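Stringing bench, notebook 4
03/03/2018

Back on the tension loss job for the Wivberg indoor event. Players there complained in February that their rackets felt soft by the second set, and we said we would look at our own machines before blaming the string.

Machine 2 first. Recalibrated with the spring gauge, three pulls at each setting. It was pulling low on the first pull and fine on the next two, same as Dušan Jireš wrote in his note last month. Cleaned the gripper jaws with alcohol, let them dry, repeated. First pull came up to match the others. So the jaws were slipping a little when cold and dirty. Machine 1 had no such trouble.

Then strung four frames, all the same model, all from the Wellgate box. Two with Skála poly, two with the Reltum multifilament. Same reference tension on mains and crosses. Stringbed readings taken straight off the machine, then after one hour, then left overnight on the rack by the door. The full readings are on the sheet clipped inside the back cover.

Poly dropped most in the first hour and then slowed down. Multi dropped less at first but kept going. I had expected the gap between them to be larger. One of the poly frames read lower than its twin from the start – I think I was slow clamping the last two crosses. Will cut it out and redo it before anyone uses that number.

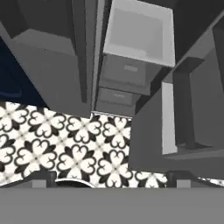

Should we prestretch the poly before the next event?

Leave it alone for now. Prestretching takes out some of the early loss, but it also makes the string feel stiffer, and two of the Wivberg players have already asked for something softer. Better to get the machines pulling the same and then ask the players again.

Stock: reel of Skála is down to its last few sets. Order number for the new one is 2711, confirmed by phone. Overgrips are fine, we have 384 left after the count. Grommet strips for the older frames are short, and the supplier wants a minimum order of 400, so I have asked whether the club across town will split it with us.

Also changed the log sheet. There is now a column for which machine was used and one for who strung it. Please fill in both. Half the February cards have neither, so we can't say whether the soft rackets came off machine 2.

To do: redo poly frame B. Clean the jaws on both machines before the first racket of each day. Dušan to check the clamps on machine 1, the left one feels loose at the base.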